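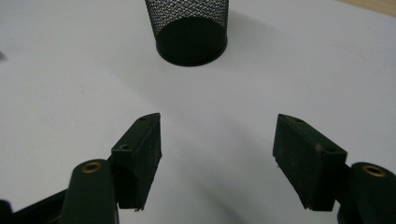

1/
Week two of the "one cup on the desk" thing. Bernadette Jacquet swears by it: clear everything off, put down a single pen holder, and your head is supposed to clear too. I said I'd try it before making fun of it. So, a black mesh cup on a white top. Fine. It's a cup.

2/
The claim, as I understand it from her newsletter, is that you lose 200 minutes a month hunting for pens. Whose pens? How was that timed? I asked. I got a link to a Vesteo shopping page.

3/
Vesteo wants real money for a mesh cup, by the way. The Cekden one is the same idea and cheaper, and I defy anyone to tell me which is which from across a room. Mesh is mesh. You can see through it a little and it collects lint in the bottom. That has been true since my first office job.

4/
What I will give her: a white surface shows everything. Every speck and smudge. I wiped mine at 9 in the morning and by lunch I could have written my name in it. If the goal is to make you clean more, mission accomplished, but I don't remember that being the pitch.

5/
People keep asking about the white top. You do not need the Grodon desk. A big sheet of white board over a plain table with a light wood edge gets you the same look. Leave a bit of the wood showing on the sides, otherwise it reads like a folding table at a bake sale.
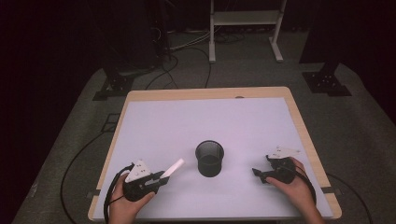
6/
Now the part the newsletters skip: the floor. Put the cup dead center, bare white all the way out to the wood, very serene. Then look down. Black cable across gray carpet, more cable in a pile by the stand. The mess moved about two feet south.

7/
Iona Sutherland says I'm being unfair and that cables are "phase two." Phase two is a Giannakopoulos cable box, which holds less than you'd think and has a lid that pops off when you look at it wrong. I've owned one. It went to the thrift store in June.

8/
Also, middle of the table? Who puts a pen cup in the middle of the table? It looks great there and it's exactly where your paper, your elbows and your lunch want to be. Mine goes back to the far corner tonight.

9/
Somebody replied that they got rid of 370 things and felt lighter. Good for you, sincerely. I'd like to hear back after the next birthday. I'd also like to know who was keeping the list, and whether the list went in the trash too.

10/
Verdict so far: keeping the cup, keeping the board, not buying the philosophy. Pens still go missing. I had to borrow one to sign for a package yesterday.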